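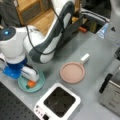
**When does the Ustholm council vote on the Muruva Street rezoning?**

The vote comes at the second council meeting after the planning hearing, and residents can speak at both. Written comments are open now and go straight into the public packet, so you don't have to show up to be heard.

*Ustholm, Feb 28, 2021*

The long-awaited draft plan for Muruva Street is out, and it's a big one! The city posted all 197 pages late on Friday, with maps, traffic tables and a parking chapter that people on the east side have been asking to see for two years. We read it over the weekend (yes, the appendices too) and there is plenty in it to talk about.

The plan covers the stretch from the old Chrysikopoulos bakery building down to the rail crossing. It would allow up to 400 homes on land that is now zoned for light industry, with shops at street level on the north side only. Heights are capped at four stories next to existing houses and five closer to the tracks. An earlier version had seven in places, so the people who kept turning up at those evening workshops clearly got somewhere.

The developer, Plelteo, owns the largest parcel and has asked for a smaller parking requirement than the city code calls for. City planning staff recommend meeting it partway: one space per home, plus shared visitor parking behind the shops. The draft also moves the bus stop half a block south and adds a signal at the school crosswalk – something parents at the elementary school first asked for well before any of this came up.

And the comments! The city got 2939 of them on the first outline, almost 2000 through the online form and the rest by mail or at the library drop box. Traffic was the top subject, followed by trees and then building height. Staff have grouped the comments by topic in Appendix C, and it's worth an hour of anybody's time. Some of the handwritten ones come with sketches.
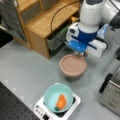

## How to weigh in

Comments on the draft can be sent by email to the city clerk, mailed to City Hall, or left in the box just inside the library's front door. Put "Muruva Street" at the top and include your street address if you want notice of later meetings.

The planning hearing will be held online, with a phone line for callers. Each speaker gets three minutes, and sign-up opens when the agenda is posted. Interpreters in Spanish and Greek can be requested through the clerk's office two days ahead.

Paper copies of the draft are at the library desk and may be read there but not checked out. The traffic study is bound separately – ask for it by name. We'll post the hearing agenda on our front page as soon as the city releases it.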